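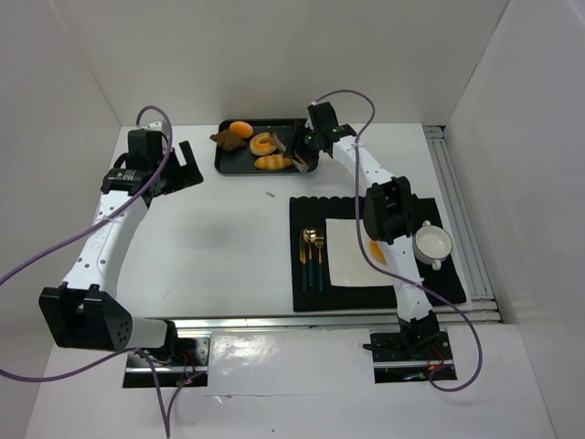

Street trees on Skasside Avenue – who waters them?

cturcotte
The city put in 159 young maples along Skasside in October and by my count 78 of them look dead or close to it. Does anyone know if the contract with Iltura covers watering, or only planting?

mossyfence
Planting plus one season, I think. After that it goes to parks.

ehab_k
It's two seasons. I read the contract when it came up at the council meeting. Page 9 says the contractor waters every other week from May and replaces any tree that fails.

mossyfence
OK, then I had it wrong. Still haven't seen a truck on my block.

jiltora_rd
I have, at 6 a.m. They skip the north end where the cars are parked tight.

cturcotte
Thanks, Ehab. So they owe us replacements. I'd rather have a different species though – maples don't like that strip. Too much road salt.

ehab_k
Disagree. The maples on Tautahi Street get the same salt and are fine. They also got mulch and bags. These got neither.

pl_harmon
Why is the city planting more when it can't look after what it has? They cut down some 100 big shade trees for the bus lane. Saplings won't make up for that in my lifetime.

jiltora_rd
Separate budget, but I agree with you on the bus lane.

cturcotte
I'll send the list of house numbers to parks tonight. If yours has a dead one out front, post it before 8.

mossyfence
412 and 416, both brown to the top.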